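Eltby Poetry House, open day
2025-06-20

I had been promising myself a trip to Eltby ever since January, when Fulvio Santoro wrote to say they were finally opening the upstairs rooms where Ajayi's letters are kept, and I'm so glad I went! It's a pretty drive out past Tudstead (do stop for pie if you have the time), and the house sits right at the top of the lane with its door propped open.

Fulvio took us around himself, 2 hours of it, and I could have listened for longer. He read from the early notebooks, the ones written before the first collection found a publisher, and then let us look at the drafts of the harbor poems, with whole stanzas crossed out and put back again.
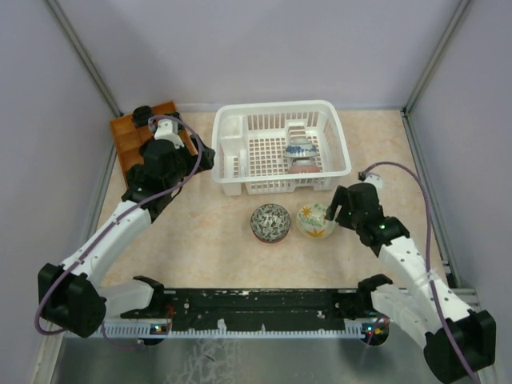 White dish rack on a marbled tabletop.

The catalog now runs to 2957 items, mostly letters, and there's a small shop where I bought a secondhand copy of the selected poems (very foxed, and only three dollars). Tea was in the garden, and I got talking with a retired teacher who had memorized the whole of the long elegy as a girl and still had most of it.

Groups are kept to 60, so write ahead if you want a place at the fall reading.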